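3.2 Inspection coverage and follow-up

The survey covered 25 garment workshops in the Gorgate district, employing 994 workers in all. Each building was checked for exit width, stair condition and alarm coverage.

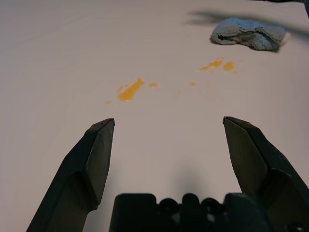
Of these, 18 had at least one exit door that opened inward. Owners were given written notice and a second visit was scheduled – in most cases within the same quarter.

Figure 3. Work surface and arm, oblique view.
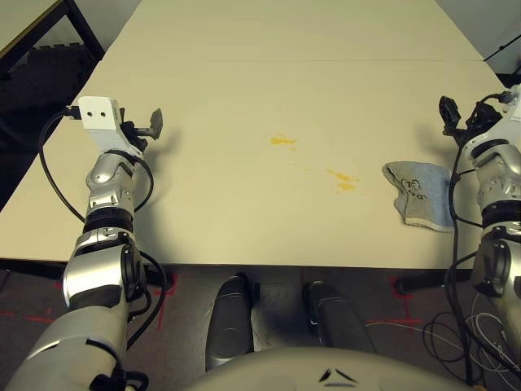
3.3 Wiring and floor loads

Load ratings were taken from the permits held by Wallner, the district's building office. Where no permit existed, the floor was rated by the method of Section 2. 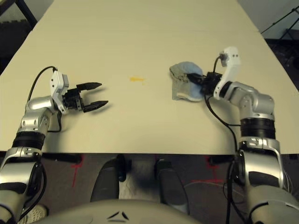

Stored fabric was the largest single load on upper floors. Two sites in the Zendeletti block kept nearly 1,000 rolls above the ground floor.

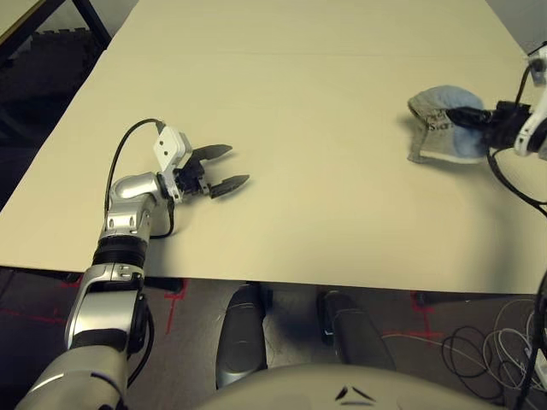
Both sites agreed to move this stock before the January review.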